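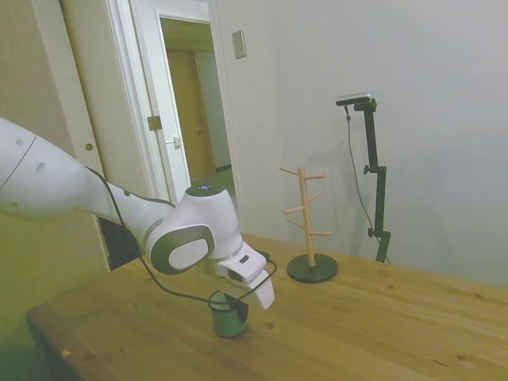
マグツリーって結局どうですか?(キッチン収納・雑談)

1 ドゥルセ
こんにちは、いつも楽しく読ませてもらっています。食器棚がいよいよいっぱいになってしまって、マグカップだけでも外に出そうかと考えています。気になっているのは、黒くて丸い台に明るい色の木の棒が立っていて、そこから短い木の枝が6本出ているタイプです。見た目はとても好きなのですが、実際に毎日使っている方、倒れたり、ほこりがたまったりしませんか?うちは夫婦と子ども二人で、カップの形はばらばらです。長くてすみません、よろしくお願いします。

2 kestutis_v
うちはPlatariの木のを使って長いですよ。朝、寝ぼけたまま手を伸ばせば好きなカップが取れるので、もう棚には戻れません(笑)。コツは、重いのを下の枝に、軽いのを上に掛けること。あとは左右交互に掛けていくと、ぐらつきはほとんど気にならないです。

3 ザイナブ
水を差すようで申し訳ないのですが、私は半年でやめました。コンロの近くに置いていたせいもあるでしょうけれど、毎日使わないカップに油っぽいほこりがついてしまって、結局使う前に洗うことになるんですよね。母は「見えるところにあると片づいた気がしない」と言いますし、今は引き出しに伏せて並べています。

4 kestutis_v
>>3
コンロの近くは確かに厳しいかも。でも毎日使う分だけ掛けるなら、ほこりがつく暇もないと思うんですけどねえ。お客さん用まで全部掛けようとすると、そうなりがちです。

5 ザイナブ
>>4
うーん、その「毎日使う分だけ」が家族がいると難しいんです。気がつくと全部の枝がふさがって、その下の台のところにまで誰かがカップを置いていました。好みの問題なのは承知のうえで、狭い台所なら私はやっぱり引き出し派です。

6 ロドリゴ
横から失礼します。持ち手のないカップはどうする予定ですか?うちには深緑の小さな筒型のがあって、エスプレッソにちょうどよくて気に入っているのに、当然ながら枝には掛けられません。最初はツリーの脇にぽつんと立てていましたが、そのうち小さなお盆を敷いて、そこを持ち手なしの定位置にしました。見た目もまとまって、なかなかいいですよ。

7 ドゥルセ
皆さん、こんなに丁寧にありがとうございます!持ち手のことはまったく考えていませんでした。数えてみたら、うちにも湯のみ型が結構あります…。カップで一番重いのは300グラムあって、これは枝に掛けても大丈夫でしょうか。

8 kestutis_v
>>7
うちは同じくらいのを一番下に掛けていて平気です。ただ、枝の差し込みがゆるくなっていないかは、ときどき指で回して確かめています。それと、持ち手の穴が小さいカップは枝の先でつかえるので、買う前に太さを見ておいたほうがいいですよ。

9 クリシュトーフ
濡れたまま掛けるのだけは反対です。前に使っていたAguirreのものは、枝の付け根が黒ずんでしまいました。布巾で拭いてからにすれば違ったのかもしれませんが、朝はそんな余裕がなくて。

10 ロドリゴ
>>9
それ、わかります。うちは水切りかごでひと晩置いて、翌朝、お湯が沸くのを待つ間に掛けています。子どもがやりたがるので、最近はすっかり任せきりです。

11 ドゥルセ
お盆の案、さっそく真似させてもらいます。コンロから遠い窓側に場所を空けて、まずは家族の分だけ掛けてみますね。引き出しも一段あけておいて、だめだったらザイナブさん方式に切り替えます。

12 ザイナブ
>>11
引き出しにするときは、底に滑り止めを敷いてくださいね。開け閉めのたびにカチャカチャ鳴るのが、けっこう気になりますから。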